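小件物料收纳与工作台整理碰头会纪要

时间:三月,上午
地点:Godel 楼一层装配间
主持:Roswitha Schwaiger
记录:Genowefa Krajewska
参加:Unley 小组、Rees 小组各派代表,Huvel 项目物料岗

一、上次事项跟进

1. 小件收纳盒选型已定,采用三行三列透明抽屉式,带提手,可整体搬运。Unley 小组确认接收,编号沿用旧台账规则。
2. 物料台账并表完成,现有有效条目 514 条,重复条目已合并。Rees 小组提出部分垫圈条目规格栏为空,由物料岗补齐后再锁表。
3. 标签纸到货 1,000 张,存放于文件柜第二层。领用登记,不设定额。

二、收纳盒分格方案

1. 上排放螺钉,按直径从左到右递增;中排放螺母与垫圈;下排放热熔铜螺母、扎带等杂项。
2. Rees 小组建议下排右格留空,作为当班临时周转格,下班前清零。会议同意试行。
3. 抽屉正面贴标签,贴在下半部,不得遮挡拉手位置。标签只写规格和台账号,不写供应商。
4. 单格装载以抽屉能顺畅推到底为准。超量部分退回库房原包装,不得在台面上另设散盒。
5. 分格方案先于装料确认。装料前抽屉应为空,由装料人逐格检查内壁有无残留碎屑。

三、台面布置

1. 收纳盒置于白色台板远端,抽屉朝向操作人员。台板近端及中部为操作区,不长期存放物料。
2. 两侧铝型材导轨上不得搁放工具或零件。
3. 抽屉取料后应推回到位。抽查时发现抽屉外伸的,记一次,不通报到人。
4. Genowefa Krajewska 提出提手竖起时是否影响从后方取物。讨论后认为后方为挡板,不作取物方向,提手位置不作规定。
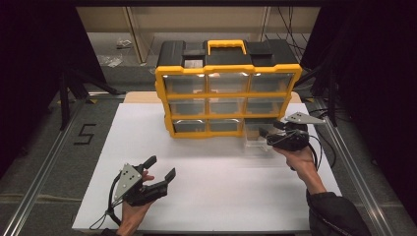
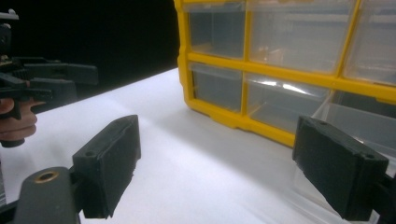 图 1:收纳盒在台板远端的位置,下排右侧抽屉处于拉出状态;图 2:台面近景。

四、地面与线缆

1. 台后地面有透明塑料袋类废弃物,由当班人员收走。台旁增设 110 升垃圾桶一只,型号由物料岗自定。
2. 台区右后方垂挂的黑色细线缆需理顺并绑扎,绑扎点高于台面。绑扎时不得改变现有接线。
3. 台面清洁用干布,台板上不使用溶剂类清洁剂。Rees 小组询问酒精棉片是否可用,答复为仅限点状污渍。

五、有分歧事项

1. 是否增配第二只同型收纳盒。Unley 小组认为一只九格不足以覆盖常用规格,要求增配;主持人认为应先清理低频规格。未形成结论,试行期满后凭取料记录再议。
2. 取料记录方式。Huvel 项目倾向扫码,Unley 小组倾向纸质划记。暂定纸质,表格挂于台侧。

六、待办

1. 补齐垫圈条目规格栏:Huvel 项目物料岗。
2. 打印并粘贴抽屉标签:Genowefa Krajewska。
3. 线缆绑扎、清理台后地面:Rees 小组。
4. 编制取料划记表,试行期 3 周:Unley 小组。
5. 垃圾桶采购申请签批:Roswitha Schwaiger。

七、其他

库房钥匙交接仍按原办法执行。下次会议时间由主持人另行通知,各组如对分格方案有修改意见,书面交记录人,须注明台账号。

抄送:Huvel 项目组、库房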